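Home | Syllabus | Notes | Labs | Contact

Notes 5: Tokens, Sessions and Group Claims
Leanne Tunstall, 20th November

Reading before lab: the Bidura administrator guide, chapters on sign-in and on claim mapping. The October handout on password storage is assumed.

1. Terms

An identity provider (IdP) checks who a user is. A relying party (RP) is the application that accepts the result. In the labs the IdP is Bidura and the RP is Drimura, the small ticketing application from Lab 2. The RP never sees the password. It receives a signed token and decides what to do with it.

A claim is one name and one value inside the token. The claims used in this course are sub (subject), iss (issuer), aud (audience), exp (expiry) and groups. A token with a valid signature but the wrong aud must be refused. Most of the failed submissions for Lab 3 accepted it.

2. Code flow

The browser asks Drimura for a protected page. Drimura stores a random state value and redirects the browser to Bidura. The user signs in. Bidura redirects back with a short-lived code and the same state. Drimura compares the state, then sends the code to Bidura over a direct connection and gets the tokens in return.

The code can be used once. If it is presented a second time, Bidura rejects it and revokes the tokens already issued for it. Students who reload the callback page will see this as error 711 in the Bidura log. Start again from the protected page.
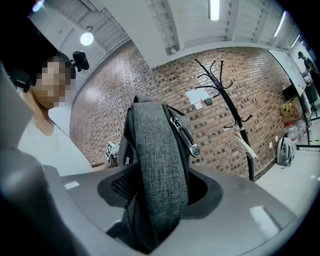
Fig. 1. Padded backpack strap in gray heathered fabric.

3. Sessions are separate from tokens

After the exchange there are two sessions, one at the IdP and one at the RP. Each has its own cookie and its own lifetime. Signing out of Drimura ends the second and leaves the first alone, so the next visit signs the user in again with no prompt. To end both, the RP clears its cookie first and then redirects to the end-session address of the IdP.

The lab server allows 122 seconds of clock difference when it checks exp. Do not raise this value to get rid of an expiry error. Check the clock on the virtual machine.

4. Group claims

Groups may be sent by name or by identifier. Names are easy to read but can be changed by an administrator, and an access rule written against the old name then fails without a warning. Use identifiers in rules and look up names only for display.

Tokens have a size limit in practice, set by the headers and cookies that carry them. Bidura stops listing groups once a user belongs to more than 165 and sends a groups_link claim in place of the list. The RP must follow the link and fetch the list itself. An RP that treats the missing claim as "no groups" will lock out the users with the most access. The Tustberg test account is set up this way and is used in marking.

Nested groups are flattened before the token is issued. See Clémence Roussel's worked case on the Heywood directory, in the Lab 4 folder.

5. For lab

(a) Register Drimura with a second redirect address and record what happens when the address differs by a trailing slash.
(b) Change one character of the token payload and show the log line from the signature check.
(c) Handle groups_link for the Tustberg account.

Submit the configuration file and the log. Screenshots of the log are not accepted.

Last updated: after Lab 3 marking, section 4 revised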